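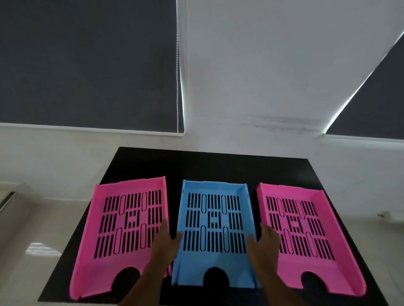

Keeping vinyl records and CDs in good condition at home

My uncle left me 600 records, and in the first year I made almost every mistake with them. These are the things I do now. Most of them cost nothing.

Storing
Records must stand straight up, like books. If they lean, they will warp slowly, and you will hear it in the slow songs first. Do not pack them so tight that you must pull hard to take one out. I keep mine on a low Kocabaş shelf away from the heater and the afternoon sun. In August the window side of my living room gets very warm, so I close the blinds before lunch.

Inner sleeves
Old paper sleeves leave small bits of dust in the grooves. I changed them to plastic-lined ones from Plinport. Put the inner sleeve in with its opening at the top, then the record cannot roll out onto the floor. Keep the original sleeve behind the record if it has lyrics or photos.

Cleaning
Before each play, hold a dry carbon fibre brush lightly on the record for 2 turns, then lift it away to the side. For fingerprints use distilled water with one small drop of dish soap, on a soft cloth, always following the grooves. Keep the label dry. Never use tap water, it leaves white marks. Let the record dry in a dish rack and wait an hour before you put it back.

CDs are different. Wipe them from the centre straight to the edge, never in circles.

Sorting
I tried to sort by colour of the cover. It looked beautiful and I could not find anything. Now it is by the singer's family name, with compilations at the end. My neighbour's favourite, the Zandetti dance mixes, have their own box, as they come out every weekend.

Needle
Clean the stylus from back to front only. My Jandix turntable came with a small brush in the lid, and it took me two years to notice it.

Songül Gündoğdu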